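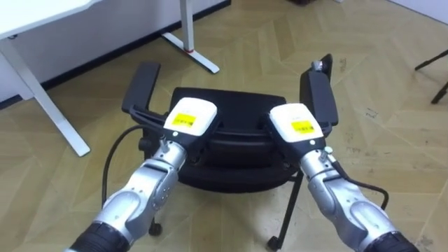
Getting a house ready for viewings: small jobs worth doing

Posted 2021-05-01 by Ekaette Nwankwo

I have helped get a fair number of houses ready for sale or letting, and the same jobs come up each time. Most of them cost very little. The list follows the order I do them in, starting outside and ending with the morning of a viewing.

The front door and the path

Buyers stand on the step while the agent finds the right key, so they get a good look at whatever is at eye level. Wash the door with warm water and a drop of washing-up liquid, then rinse and dry it. Clean the letterbox on both sides. If the house number is loose, screw it back. If it has faded, buy a new one.

Sweep the path and pull the weeds out of the joints. An old kitchen knife gets them out with the root, especially after rain. Move the bins out of sight of the gate if there is anywhere to put them. Check that the bell works, and if it doesn't, take it off the wall and fill the holes.

The hall

Coats are the trouble in most halls. Leave two on the hooks and put the others in a wardrobe or the boot of the car. Shoes go the same way. A narrow hall looks wider with a clear floor, and people coming in as a group need the room to get past each other.

Scuffs on painted walls at pushchair height will often come off with a damp melamine sponge. Test it low down behind the door first, as it can leave a shiny patch on matt paint. If you end up touching in the paint, use a small roller. Brush marks show when the light comes from the side.

Doors that stick

A door that has to be shoved gives people the idea that the house is moving. Usually it is a hinge. Open the door halfway and lift it by the handle. If it moves up and down, tighten the screws in the top hinge. Where a screw just goes round and round, take it out, push a couple of matchsticks with wood glue into the hole, snap them off level and put the screw back once the glue has set.

For a door that rubs along the side, close it on a sheet of carbon paper and see where the mark comes off. Sand there, and not too much. Wood that has swollen over the winter will shrink again by June, and then you have a gap.

Squeaking hinges want a little candle wax on the pin. Oil works too but it runs down the paint and collects dust.

Wood and laminate floors

Vacuum first with the brush head, every time, because grit under a mop scratches. Then use a mop that has been wrung out hard. Standing water gets into the joints and lifts the edges, and that can't be put right without replacing boards.

Scratches in a wooden floor can be made less obvious with a wax stick one shade darker than the boards. Lighter ones stand out. Rub it across the scratch, scrape off the extra with a plastic card and buff with a sock. I use the Brunadwood sticks, which come in a box of seven, and have only ever needed two of the colours.

Dull patches in front of the sink or under a desk are usually built-up polish. Fatima Isah, who I share most of this work with, takes it off with a splash of white vinegar in a bucket of water on sealed floors. Don't do that on waxed or oiled boards. If you aren't sure what you have, put a drop of water somewhere out of sight. On a sealed floor it sits up in a bead, and on a worn one it soaks in and goes dark. 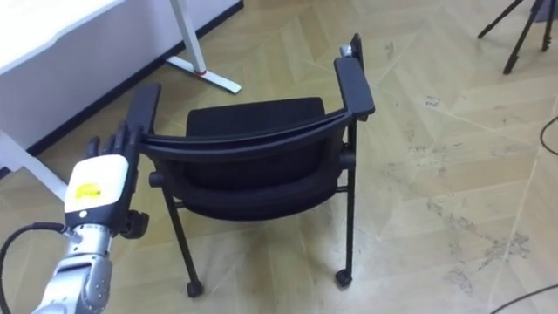

Felt pads on the feet of tables and beds are worth the trouble even if you are leaving soon, as furniture gets pushed about a good deal before a sale. Stick them on clean, dry feet and leave the piece upside down overnight. The nail-on type holds better on narrow legs. Look at them again after a month – once a pad has picked up grit it does more harm than no pad.

The kitchen

Clear the worktops down to the kettle and one other thing. Buyers want to see how much worktop there is. The toaster, knife block, spice rack and post can live in a box for a few weeks.

People open cupboards, and the one under the sink more than any other. Take everything out, wipe the base, check the trap for drips and put back only what you use. If there has been a leak in the past and the base has swollen, cut a piece of vinyl to fit over it and tell the agent about the leak. It will come up in the survey anyway.

Grease on the tops of cupboard doors comes off with washing soda in hot water. Wear gloves. Loose handles need one turn of a screwdriver. Limescale round the tap can be shifted by tying a cloth soaked in vinegar around it for half an hour, although not on brass or gold finishes. For stone worktops keep vinegar well away and use the Flastonine stone cleaner, or plain soapy water.

The bathroom

New sealant round the bath makes more difference than any other job I know of for the price of one tube. Cut out the old strip completely, clean the gap with white spirit and let it dry for a day. Fill the bath with water before you start, so that the gap is as wide as it gets. Run the bead, smooth it once with a wet finger and leave it alone. Let the water out the next day.

Grout that is sound but grey can be gone over with a grout pen. Crumbling grout has to be raked out first.

Put away all the bottles. Fold two clean towels over the rail and keep them for viewings.

Spare rooms and lofts

Decide what each room is and make it look like that. A room with a bed, an exercise bike and a stack of boxes gets written down as a box room, whatever size it is. If it is sold as a bedroom it needs a made bed and somewhere to put a lamp.

Anything you know you are taking with you can be packed now. Olaniyan storage boxes stack well and have a flat lid, but any strong box of one size will do, and matching sizes matter more than the make. Put the heaviest things in the smallest boxes. Write the room on two sides.

In the loft, lay a few boards by the hatch if there are none, so that a surveyor can get in without standing on the joists. Plandeck panels go through a normal hatch without cutting. Don't squash the insulation under them.

Light and smell

Clean the windows inside and out, and the lampshades as well. Replace dead bulbs, and use the same colour of white throughout a room. Swap any dim ones in the hall and on the landing, where a 100 watt equivalent is not too much.

Skip air fresheners, which make people wonder what is underneath. Open windows for twenty minutes, empty the kitchen bin and run the washing machine on a hot empty wash if the drum smells. Pet bedding goes in the car.

The morning of a viewing

Set the heating to 19 degrees if it is cold out. Open all the curtains and blinds, put the toilet lids down and turn on the lamps in any north-facing room. Dry the sink. Leave the inside doors open, apart from the airing cupboard, and go out before the agent arrives. Take the dog and the spare key.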